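I finished Inês Meireles's book on promising over the long weekend, and I've been arguing with it in my head ever since. It's called Larnato, after the made-up town she uses for her cases, and it runs to 84 short sections. Some are barely a paragraph.

Her question is what we owe people when we've made a promise they have forgotten. Say I told my neighbour I'd return his ladder by September and he no longer remembers lending it. Most of us would say I still have to give it back. Meireles agrees, but she thinks the usual explanations don't work. He isn't relying on me and he won't be disappointed.
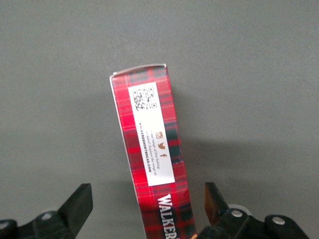 Section 15 is where I got stuck. She says a promise changes the person who makes it, and the duty stays with them whatever the other party remembers. I can see the appeal. My trouble is that it makes the neighbour sound like a bystander to his own ladder. Surely I owe it to him, and he could let me off if I asked.

Gumaro Barajas raised something similar in our reading group. He thinks the power to release someone is the whole of it, and that she spends too few pages there. I went back and checked, and he's right that it gets one section and a footnote. 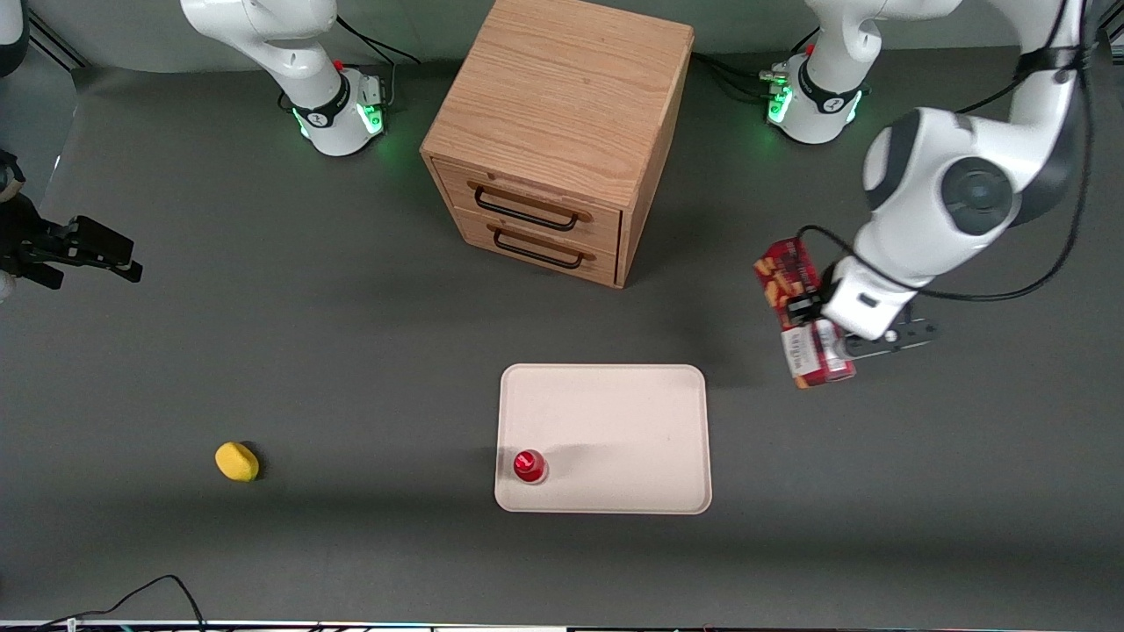

The chapter on promises to the dead is better. She is careful about how much she claims, and the honour of keeping a graveside promise is treated as a real puzzle. I'd read that part first if you're short of time.

I'm starting Gautier on forgiveness next. It's roughly 400 pages, so don't expect a post for a while.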